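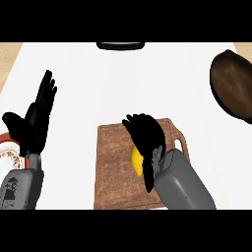
From: Szymon Rutkowska
To: teleop-practice list
Date: 28th July
Subject: Re: [teleop-practice] Idle hand during one-handed tasks, and grasping small round food

Hello Radosław, and hello to everyone who has been quieter than usual this summer,

I meant to answer this the evening it came in, and then we had the network move at Mosdale and I lost most of a week to cables. My apologies. It's a good set of questions and I've been chewing on them in between, so this may run on a bit. Get yourself a coffee.

Radosław Zawadzka wrote:

> Hi all,
>
> We are starting a new set of simulated kitchen tasks at Tonderia,
> driven by a person in a headset with gloves. Two arms, two five-finger
> hands, view from the head looking down at the counter. The first task
> is the lemon half on the cutting board: reach, close the right hand
> over it, lift, move it to the plate on the left.
>
> I have three problems and would be glad of any advice.
>
> 1. The left hand has nothing to do until late in the task. My operators
> hold it wherever is comfortable, so it ends up in a different spot in
> every demonstration. Do you tell people where to keep it?
>
> 2. From the head view, the right hand covers the lemon completely at
> the moment of the grasp, or near enough. The operators say they are
> working blind for the last bit. They slow down, they wiggle, and the
> wiggle goes into the data.
>
> 3. How many demonstrations before you train the first time? We have 46
> that I would call clean. My manager has the number 500 in his head and
> I would like to talk him down, or be told that he is right.
>
> Thank you, and sorry if this is all in the archive, I did search.
>
> Radosław

No need to be sorry, the archive search has been broken since March and half of what's in there about hands is about grippers anyway.

Taking your first one first. Yes, we do tell people where to keep the idle hand, and I wish we had started sooner. For the first batch of the lemon task we let everybody do as they liked, same as you. One of our people works with the left hand up in the air, fingers spread, thumb sticking out to the side, like someone about to wave at a bus. Another lets it sag down by the edge of the counter. Neither is wrong, and both of them are very good with the right hand. But the policy we trained on the mix learned to drift the left hand around in a sort of average of the two, and every so often the average went straight through the space where the plate was.

What we do now is give them a home position and a bit of slack. The home is up and to the left, clear of the board, fingers relaxed. I don't make people freeze there, though. We tried that with a hold button on the left glove, and the moment they let go of the button the simulated arm jumped to catch up with the real one, which was ugly in the recordings and rather unsettling in the headset. So it's home position at the start, stay in the general area, and don't park in front of anything you'll need later. That last part matters more than I would have guessed. If your plate sits at the far left, as it does in ours, a raised forearm will hide it from the head view very easily, and then the policy has to find something it can barely see. Ours has a red rim, and some days a sliver of that rim was all it got! We ended up moving the home position a hand's width to the right, and I'd suggest you look at your own recordings with only that question in mind.

On the second one, I have a lot of sympathy. Coming down on top of a small round thing with a cupped hand is natural for a person, because you feel it against your palm and that's the end of the matter. With gloves and no touch feedback you get nothing, so you lean on your eyes, and your eyes are looking at the back of a black hand. A few things that helped us:

Come in a little from the side, so that one edge of the lemon stays in sight past the fingers for as long as possible. For a right hand that means leaving the left edge of the fruit showing. Even a thin curve of yellow is enough for most operators to judge by, and they stop wiggling almost at once.

Let them practice with a real lemon on a real board first. I know how this sounds. But ten minutes of it, eyes on the fruit, saying out loud when they'd close their fingers, and they go back into the headset with a much better sense of timing. Cherkaoui (our lab kitchen, for those who haven't visited) now gets through a fair number of lemons, and the tea has improved.

Turn the contact sound on if your simulator has one. Ollico, which is our own little recording tool, plays a soft click in the headset when a fingertip meets an object. It isn't recorded with the demonstration and it isn't given to the policy. Some here will object that the operator then knows something the robot doesn't, and that's a fair objection which I'd be happy to argue over in another thread. In our case the cleaner motion was worth it.

And please don't throw away every demonstration that has a wiggle. A fumble followed by a proper recovery is useful, especially if the hand backs off a little, opens, and comes down again. What I would cut are the ones where the hand sits pressed down on the board and trembles while the person tries to make up their mind. The policy will copy that very faithfully, and you'll have a robot that can't make up its mind either.

As for your manager and his 500 – I'm on your side for now. Train on the 46. The result will probably be poor, and it will show you what to collect next, and that's the part you can't get by waiting. We trained our first one on 21, and it reached for the lemon quite nicely as long as the lemon was near the middle of the board. Move it toward the handle and the hand went to the middle all the same. We would have gone on collecting lemons in the middle quite happily if we hadn't looked. The next 16 demonstrations were all with the fruit near the edges and corners, and they did more for us than anything before or since. You may well get to a few hundred by the end, with skillets and other things shuffled about on the counter, but I'd ask him to let you get there in small batches and train in between.

One more thing you didn't ask. Check how your glove maps the thumb. On ours it was calibrated with the hand flat on a desk, and when people curled their fingers down over something, the thumb lagged behind and ended up outside the grasp. It looked fine from above, with the hand in the way, and it dropped the lemon on every second lift. We now calibrate once flat and once with the hand cupped over a tennis ball, and that fixed the greater part of it. If your operators complain that the grasp "feels closed" and the fruit falls out anyway, look there before you touch the friction settings. I spent two days on friction and would like them back.

Could you tell us how high your head view sits, and whether it follows the operator or stays fixed? We keep it fixed and I'm not fully convinced by my own reasons. I'd also like to hear whether anyone on the list has added a wrist view for this kind of grasp, and whether it was worth the extra setup with five-finger hands.

I can send you our operator sheet if you write to me off the list. It's two pages, some of it still in Polish, and the drawing of the home position was done by me, so be kind.

All the best to everyone at Tonderia,

Szymon

--
You are receiving this because you subscribe to teleop-practice.
To leave the list, send a message with the word "unsubscribe" in the subject line.
Replies go to the whole list by default.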